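Minutes, shop floor meeting, January 23, 2018
Clarnov, gear assembly

Present: Vibeke Snorradóttir, Zewditu Lencho, Frauke Nolte, Ayuba Kwofie, and me (Orathai Chaiyaporn) taking notes, so blame me for spelling.

1. Last minutes. Fine, except Frauke wants it written down that she never agreed to give up her bench by the window. So, written down!

2. Numbers. Hand assembly is at 600 units a week. Vibeke would like the arms to take 200 of those by the end of January. Ayuba thought that was cheerful of her. We left it as a target – not a promise.

3. Jobs. Zewditu asked straight out if anyone's hours are going down. Vibeke said no, and that she has that in writing from Dralolmont. Zewditu would like to see the writing (so would I). Vibeke to bring it next time.

4. Training. 11 of us are signed up for the half-day at Didoritz. Frauke asked if it's paid. It is, lunch too.

5. The gear job.

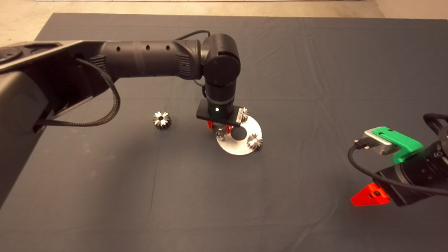
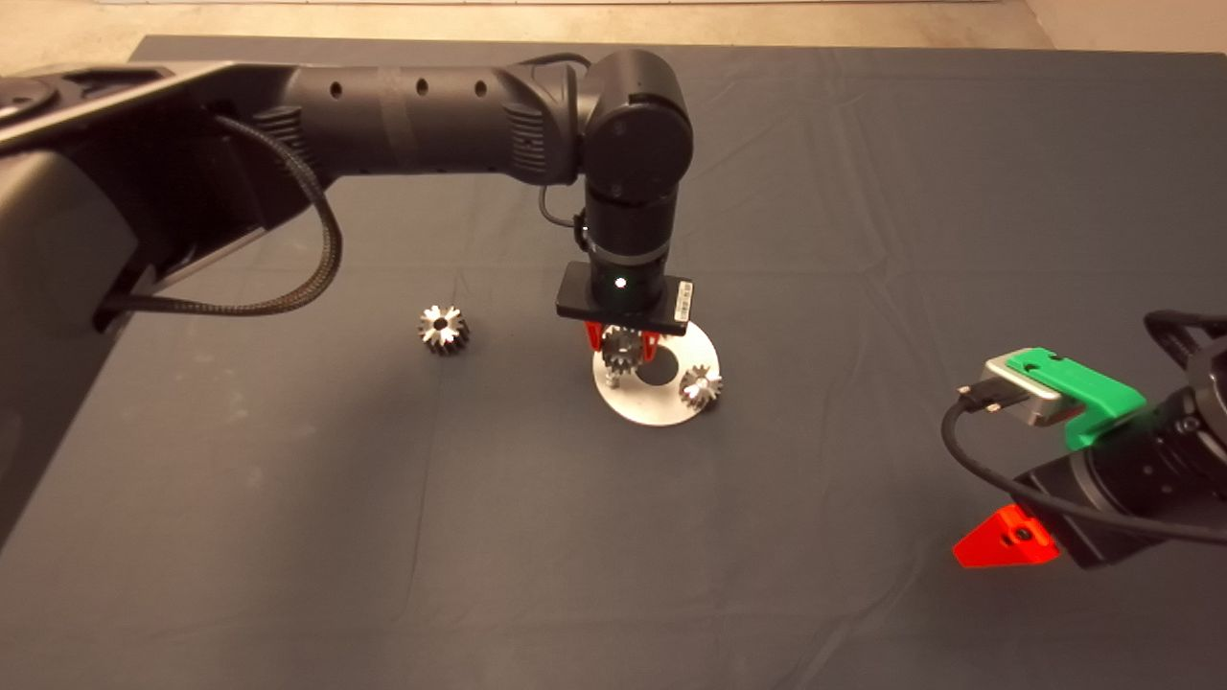 We spent most of the meeting on who looks after the arms during a shift, and I got a bit loud, sorry. My view is that it should be the people who did the job by hand, and that it needs a pay grade to go with it. Ayuba backed me up: if a gear is sitting off by itself on the cloth, away from the white plate, somebody has to decide whether to step in or let the arm carry on, and that takes judgment. Vibeke agreed to take the grade question upstairs. Until then we rotate, 30 minutes each, Zewditu first.

6. Any other business. Frauke's bench again. Carried over.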